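Chapitre 6
Quand le bras arrive au comptoir

Dans ce chapitre
Le poste de travail avant et après l'automatisation
Tâche prescrite, tâche réelle
La mise au point en simulation et ceux qui y participent
Compétences déplacées, compétences perdues
Négocier le rythme

Nous avons passé le chapitre précédent dans une grande usine, avec ses lignes, ses carters de protection et ses feux de signalisation, et vous vous souvenez peut-être que nous l'avions quittée sur une impression un peu étrange : celle d'un lieu où les machines avaient depuis longtemps leur place et où les gens avaient appris à circuler autour. Je voudrais maintenant vous emmener dans un endroit beaucoup plus petit, où presque rien n'était prévu pour un robot, et où l'on a dû se demander, objet par objet, geste par geste, ce qu'on voulait bien lui confier.

L'entreprise s'appelle Lomis. Elle loue des cuisines de démonstration, à Gikuvberg, à des écoles, à des traiteurs et à des fabricants d'ustensiles qui viennent y présenter leurs nouveautés. Elle emploie 32 personnes, dont une bonne moitié travaille à ce que l'on appelle là-bas la remise en place : entre deux locations, il faut débarrasser les comptoirs, trier ce qui traîne, laver, ranger, puis tout disposer pour le client suivant selon un plan qui change parfois deux fois dans la même journée. L'inventaire compte 2 110 pièces. Ce sont des louches, des fouets, des planches, des spatules en quantité déraisonnable, et aussi des plantes en pot, auxquelles les clients tiennent beaucoup (une cuisine sans verdure, paraît-il, se loue moins bien).

Lorsque la direction a annoncé l'arrivée d'un bras robotisé pour une partie de ce travail, la première réaction de l'équipe a été la curiosité, et la deuxième, une question très concrète posée par Stojan Tomić, qui rangeait ces comptoirs depuis l'ouverture : « Et quand deux choses sont l'une sur l'autre, il prend laquelle ? » Gardez cette question en tête, elle va nous occuper pendant tout le chapitre. On peut lire des centaines de pages sur l'avenir du travail sans en rencontrer une aussi utile.

Avant d'installer quoi que ce soit, Lomis a fait construire ses comptoirs en simulation, dans un logiciel nommé Plallidero. On y retrouve le marbre sombre veiné de clair, les ustensiles, les plantes, et le bras lui-même, avec sa pince qui descend au-dessus du plan de travail. L'exercice qui a servi de point de départ aux discussions est modeste : une longue spatule à manche noir, une fine baguette de bois couchée en travers, une spatule plus petite un peu plus loin, une plante à côté. Un employé expérimenté regarde cela une seconde et sait par quoi commencer. Demandez-lui comment il le sait, et vous verrez qu'il lui faut nettement plus d'une seconde pour répondre.

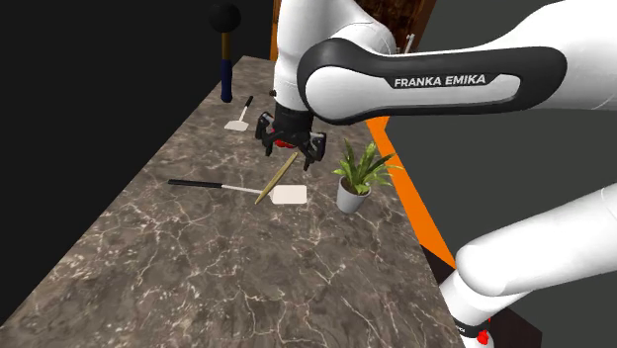 6.1 Ce que l'on fait sans le dire

Les ergonomes de langue française distinguent depuis longtemps la tâche prescrite et l'activité réelle. La première tient dans une consigne : « débarrasser le comptoir et remettre les ustensiles à leur place ». La seconde comprend tout ce que la personne fait effectivement pour que la consigne soit respectée, y compris ce que la consigne ignore. Les mains devinent le poids d'un objet avant de l'avoir soulevé. L'œil repère que le feuillage d'une plante va gêner le passage et le poignet se tourne un peu, sans que personne ait rien décidé à voix haute.

Chez Lomis, la fiche de poste de la remise en place tenait en une page, et elle datait de l'ouverture. Quand il a fallu décrire le travail assez finement pour le programmer, on s'est aperçu que cette page ne servait à peu près à rien. Stojan Tomić et deux de ses collègues ont donc passé plusieurs semaines, en décembre surtout, période creuse, à raconter ce qu'ils faisaient. On les a regardés travailler, on leur a demandé de parler en travaillant, puis de se taire et de commenter ensuite. La liste finale comportait 164 gestes ou décisions distincts. Certains sont minuscules : saisir une spatule par le manche si elle est couchée à plat, pousser d'abord du bout du doigt ce qui la recouvre, ne jamais tirer vers soi un objet long quand un pot se trouve à côté.

Je m'attarde un peu sur ce moment, parce qu'il est ambigu et que je souhaite que vous en sentiez les deux faces. D'un côté, les trois employés ont éprouvé une vraie fierté. Leur métier passait pour simple et voilà qu'on remplissait des pages à son sujet, avec leur nom en bas. De l'autre, ces pages une fois écrites ne leur appartenaient plus tout à fait. Ce qui était dans leurs mains se trouvait maintenant dans un fichier, et le fichier pouvait fort bien se passer d'eux. L'une des collègues l'a exprimé en réunion avec beaucoup de calme : elle voulait bien expliquer son travail, à condition de savoir ce qu'on allait en faire. La question a été inscrite au compte rendu. Elle n'a reçu de réponse écrite que deux mois plus tard, et nous verrons en 6.4 combien ce délai a coûté en confiance.

6.2 Répéter dans un lieu qui n'existe pas

La simulation présente des avantages évidents. On n'y casse rien, on recommence autant qu'on veut, on déplace une plante d'un mot. Mais ce qui nous intéresse ici, c'est plutôt ce qu'elle change dans les relations de travail, et d'abord dans la manière de discuter. Dans la salle où se tenaient les séances — une ancienne réserve, avec un écran posé sur une table trop haute —, les techniciens et les employés regardaient ensemble le même comptoir, sous l'angle qu'ils choisissaient. On pouvait se placer du côté de la pince, juste au-dessus d'elle, et voir devant soi les deux doigts écartés, avec le marbre entre les deux. Pour des gens habitués à penser un rangement à partir de leurs propres mains, c'était une position tout à fait nouvelle.

Stojan Tomić raconte volontiers qu'il s'est d'abord ennuyé. Les techniciens parlaient de trajectoires et de seuils, lui pensait à son service de l'après-midi. Et puis, un vendredi, on a affiché la vue prise au ras de la pince, et il s'est mis à parler presque sans s'arrêter. À cette distance, disait-il, on ne voit plus le comptoir, on voit un morceau de pierre et un bout de pot. Un être humain aussi se penche sur ce qu'il attrape, mais il garde le reste en mémoire, il sait encore où est la baguette. La machine, elle, le sait-elle ?

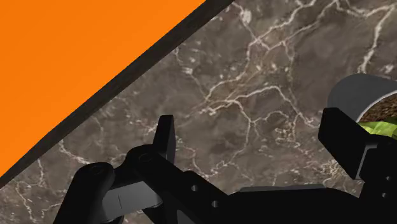
La remarque a été prise au sérieux, et c'est à mon sens l'un des mérites de ce projet. Les techniciens ont ajouté une étape pendant laquelle le bras remonte et reconsidère l'ensemble du plan de travail avant d'aller vers l'objet suivant. L'étape ralentit le cycle. La direction, qui avait annoncé un certain rythme au moment de l'achat, a d'abord demandé qu'on la supprime, puis elle y a renoncé après avoir assisté à une séance entière. Au total, l'équipe a fait tourner 1 020 essais simulés, avec des dispositions proposées tantôt par les techniciens, tantôt par les employés, et l'on s'est vite rendu compte que les secondes étaient bien plus vicieuses que les premières. Les techniciens disposaient les objets de façon variée, les employés les disposaient de la façon dont un client pressé les laisse. Il y a là une connaissance du désordre qui ne s'improvise pas, et que très peu d'organigrammes savent nommer.

Il faut cependant se garder d'un tableau trop aimable. Participer aux essais prenait du temps, et ce temps n'avait été prévu dans aucun planning. Pendant les premières semaines, ceux qui restaient en cuisine ont absorbé le travail de ceux qui étaient devant l'écran. Des tensions sont apparues, assez vives par moments, entre des gens qui s'entendaient bien jusque-là. On parlait de « ceux du film » pour désigner le petit groupe de la réserve. Il a fallu que les participants changent à tour de rôle pour que l'expression disparaisse des conversations, et les nouveaux venus ont naturellement remis en cause une partie de ce que les premiers avaient établi. C'était fatigant pour tout le monde. Les règles de rangement y ont pourtant gagné, car on a découvert que deux personnes formées au même poste, à quelques mois d'intervalle, ne prenaient pas du tout les ustensiles dans le même ordre.

Retenez de cette section un terme dont nous aurons besoin par la suite, celui de travail d'articulation. Il désigne l'ensemble des efforts nécessaires pour que des tâches séparées tiennent ensemble : prévenir un collègue, préparer le terrain, rattraper ce qui a glissé, décider qui s'occupe de ce que la procédure n'a pas prévu. L'automatisation en fait rarement disparaître, elle le déplace, et il arrive souvent qu'elle en crée. Chez Lomis, quelqu'un doit désormais vérifier, avant chaque cycle, que rien sur le comptoir ne sort du répertoire connu du bras. L'outil de suivi, baptisé Kombo, enregistre cette vérification sous la forme d'une simple case à cocher, ce qui amuse beaucoup Stojan Tomić. « Cocher, je sais faire. C'est regarder qui prend du temps. »

6.3 Le nouveau poste et son ancien titulaire

Lorsque le bras a pris son service, à sept heures du matin, dans la plus petite des cuisines, le poste de Stojan Tomić portait déjà un autre nom. Il était devenu « référent de remise en place », avec une fiche de trois pages cette fois, et sans changement de salaire pendant la période d'essai. Nous allons examiner cette fiche en détail, d'abord telle que la direction l'a rédigée, ensuite telle que l'équipe l'a corrigée au crayon dans la marge, en commençant par la ligne qui a suscité le plus de ratures : « surveiller le bon déroulement du cycle ».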